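Guides > Living Room Chores > Section 6: Floor Level, Sofa and Table

6. Running Your First Living Room Session

Can a machine tidy a living room yet? Partly, and the part it can do is a real pleasure to watch! This section of the Kandesora set-up guide takes you through a first session in an ordinary furnished room, starting low at the carpet and working up to the windows. Leave the good vase for another month.

Before you begin, finish the arm check in Section 5 and set the session length to 420 seconds. Longer sessions are fine later on, but a short first one gives you a log you can read over a cup of coffee.

6.1 Floor level

1. Set the room map to "Carpet, patterned" if your carpet has a strong design. Big flowers can read as objects on a plain setting.

2. Put the container you want to use on the carpet and register it with the Jeno app. Shiny metal is harder than matte plastic: the inside reflects the fingers, and the arm may slow down while it sorts out which edge is real.
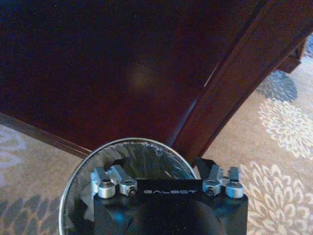 3. Choose "Low reach" and keep the speed at 2 for the whole floor stage. Furniture legs and base moldings are where most bumps happen, and a slow bump leaves no mark.

CAUTION: Keep hands and pets out of the work area while the arm is moving. Press Stop before you step in to move anything.

6.2 The sofa

4. Start with the wrist level and the fingers apart. Pick a single target, such as a throw or one cushion.

5. Run "Find soft item." Soft things are still the fun, stubborn problem in home robotics. A box has corners to aim for, while a blanket has a new shape every time it is put down. Expect a few empty grabs, and let the system try again before you help.
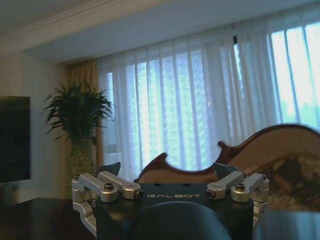
Fig. 6-2. Wrist view toward the sofa, with the curtained window behind.

NOTE: If the throw and the upholstery are close in color, turn on a lamp or open the curtains a little. Extra light does more for the grip score than any menu setting we have tried.

6.3 The table

6. Clear the table of hot drinks, medicine and anything breakable.

7. Leave the light trash where it is. A tissue is a wonderful test piece: it weighs next to nothing, it crushes without complaint, and you will know right away whether the fingertips are closing evenly.

8. Mark anything you want left alone as "Keep." Jars deserve this label until you trust the sorting. The Ballon sorting pack can tell trash from belongings on a good day, but it should have your vote before it throws something out.

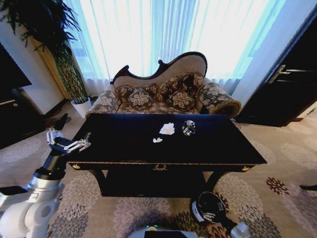 Fig. 6-3. Tissue and a small jar on the glossy table, left gripper near the corner.

9. Set grip force to the lowest step and raise it one step at a time. Glossy tops reflect window light, so if the arm hesitates above the surface, repeat the height check.

CAUTION: Do not set grip force to 100 for tabletop work. That value is for the calibration block only.

6.4 Windows and curtains

10. Raise the arm to window height with the fingers fully open. Stay well clear of plants, whose leaves can catch in the linkages.

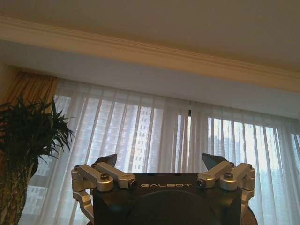 11. Select "Curtain, sheer" and run the approach without closing the fingers. Thin fabric with daylight coming through it is difficult for depth sensing, and this dry run shows you where the arm believes the cloth begins.

12. If the approach looks good, allow one slow pull with your finger on Stop. Drawing a whole curtain in one go is still beyond the standard software. Short pulls are well worth practicing, and they get better fast!

13. Return the arm to rest and save the log. Failed grabs are worth keeping, as the Lindqvist viewer lines them up by object type and you can see which chore needs more practice.

Related sections
Section 5: Arm Check and Rest Position
Section 7: Reading the Session Log
Adding Objects in the Jeno App
Ballon Sorting Pack: Labels and Limits
Cleaning the Fingertip Pads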